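Worn matte finish on a desk top – refinish or leave it?

kesetti_row
Posted August 4, 2025
I picked up a used work table from an office clearance in Humville for 115 dollars. The top is gray-green and used to be an even matte. Now it goes cloudy when light comes in from the side. Dish soap did nothing. I'm thinking of sanding it back and painting. Any reason not to?

Penner16
What is the top made of? If it's a thin surface layer, sanding will go straight through it. Find out first.

kesetti_row
No label on it. The seller didn't know either.

mervin.perron
Don't sand. I had the same trouble with a bench last April and most of it was old polish. Somebody had used a spray made for glossy furniture. I wiped it down with warm water and a little white vinegar, then plain water, then a dry cloth. Took three rounds.

Penner16
Vinegar is fine on some tops and bad on others. I'd try the underside or a back corner before doing the whole thing.

mervin.perron
Fair enough, test it first. I still say polish.

dulltop
I disagree with both of you. Matte tops get shiny where people lean on them and no cleaner brings that back. A shop quoted me 356 to resurface mine and I bought a desk mat.

kesetti_row
Tried the vinegar mix on a back corner tonight. It did lift something, the cloth came up gray. The rest of the top I haven't touched yet.

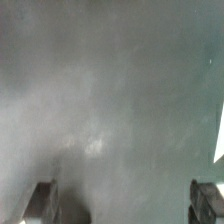 I'll do one more pass on the corner tomorrow and leave it overnight before I decide. If it still looks patchy I'll probably go with a mat like dulltop did. Is the Plarnix one any good? I don't want anything that sticks down.

dulltop
Mine is a Plarnix. It lies flat after a day or two. Smells at first.

Penner16
Let the top dry fully before you put a mat on it.

mervin.perron
Post back after the second pass. And use a clean cloth each time, the old one just moves the stuff around.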